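The Sunden Line

The town of Stadton had one bus that went anywhere worth going, and on Mon 20 February the company that ran it announced that it would stop.

The notice was taped inside the shelter on Mill Street, at a height suggesting it had been put up by someone in a hurry or someone very short. Service to Sunden would end with the month. Passengers were thanked for their loyalty and directed to a phone number, which rang in an office where the phone had been unplugged to make room for a kettle.

Bilal Qudah read the notice twice and then read it aloud to the other people in the shelter, who had all read it already.

"Discontinued," he said. "They make it sound like a soup."

Bilal had taken the 7:40 to Sunden every working day since he was nineteen. He sold carpet there. He had no great love for carpet, or for Sunden, but he had arranged his life around the forty minutes between them. He had proposed to one woman on that bus and been left by another, both near the reservoir, and he felt the route owed him something.

Drita Popescu, who drove it, took the news better. She had been driving it for eleven years and had opinions on the suspension.

"You'll buy a car," she told him through the little window by the fare box.

"I don't drive."

"You've been watching me do it since I started. How hard does it look?"

"You hit a mailbox in January."

"The mailbox had been asking for it," said Drita, and shut the window.

By Wednesday there was a petition. It belonged to Hiba Saab, who taught piano and was used to asking people for effort they had no intention of making. She set up a card table outside the bakery and collected signatures with a pen on a string. Her goal was 1000, in a town with 2040 residents, several of whom were babies. She got there by lunchtime on Friday and kept going, partly out of spite. When she stopped she had 1466 names, and one of them was a dog's, though in fairness the dog rode more than the mayor did.

The mayor, Munther Nasrallah, accepted the petition on the steps of the town hall. He held it the way a man holds somebody else's baby. He said he had heard the people. He said the people had been heard. He then went inside and looked up who owned the bus company, which he had always assumed was the town.

It was owned by a firm called Gostimance, and Gostimance was owned by a man named Subramaniam, and Subramaniam lived in Sunden, in a house with a view of the bus station. The mayor wrote him a letter. Hiba read it and wrote him a better one. Bilal also wrote one, which ran to 4 numbered pages and dealt mainly with the reservoir.

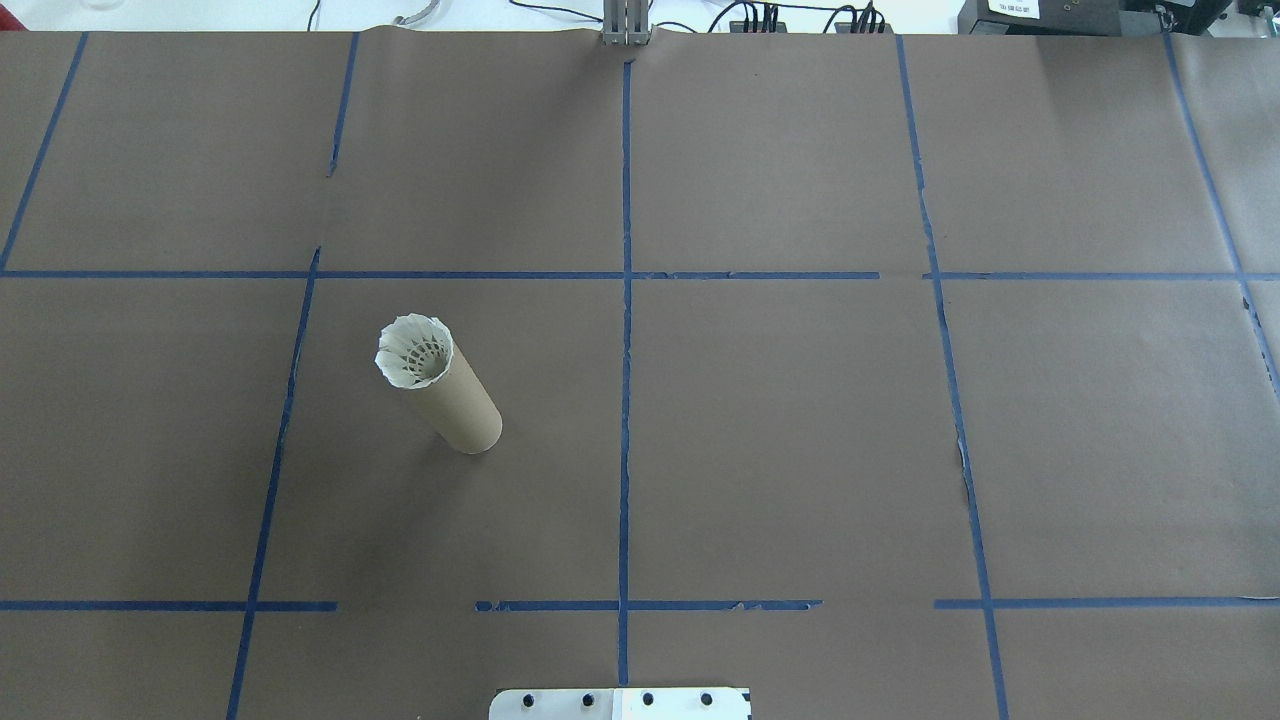
Why would a man close a bus line that ended outside his own window? He was tired of the noise, and the 7:40 got in at 8:20, when he was trying to eat an egg.

This came out at the meeting, to which Mr. Subramaniam came in person. He was smaller than anyone had pictured and wore a very good coat. He said that he bore Stadton no ill will. The line had lost money for years, and he had gone on paying for it the way people go on paying for a gym. Then one morning the brakes had squealed and he had dropped his spoon, and something in him had settled.

"So it's the brakes," said Drita, from the back.

"It is the money," said Mr. Subramaniam. "But it is also the brakes."

"I've been writing to you about those brakes for three years."

"I don't open letters from work," he said. "They're always about work."

There was a silence while the town considered this as a philosophy. Several people seemed to find it attractive.

Nuno Correia stood up then. Nuno fixed tractors and had not spoken at a public meeting since the one about the geese, which had ended badly for the geese. He said he could do the brakes over a weekend if somebody bought the parts. He said he had in fact been wanting to do them for some time, as he could hear that bus from his bed, and it was like listening to a person chew.

Mr. Subramaniam asked how much the parts would be. Nuno told him. Mr. Subramaniam looked down at his coat for a while, and people sitting near him thought he was working out what fraction of a sleeve it came to.

"And it would be quiet," he said.

"It'd be quieter than you," said Nuno, who meant it kindly.

The rest took another two hours, most of it spent on whether the fare could go up by a quarter. Bilal spoke against the quarter with real passion. Hiba asked him what he paid now and he had to admit he had a pass, and that the pass had expired, and that Drita had been waving him on since the fall. Drita looked at the ceiling. The quarter was adopted.

Nuno did the brakes that weekend, as promised, with his radio on. He also oiled the doors, which had not been discussed, and on Monday they flew open at Mill Street with such enthusiasm that the dog refused to board.

The bus pulled out at 7:40. It went past the bakery and the feed store without a sound, and the passengers, who for years had shouted over the brakes at every corner, found themselves shouting at every corner anyway. Bilal told the whole bus about a rash he had. By the reservoir they had all gone quiet and were looking out at the water, a little embarrassed.

They rolled into Sunden at 8:20. A curtain moved in the window across from the station, and Mr. Subramaniam appeared behind the glass in his robe, with a napkin tucked into his collar. He listened. He raised his spoon to them.

Drita, who had waited three years for this, leaned on the horn.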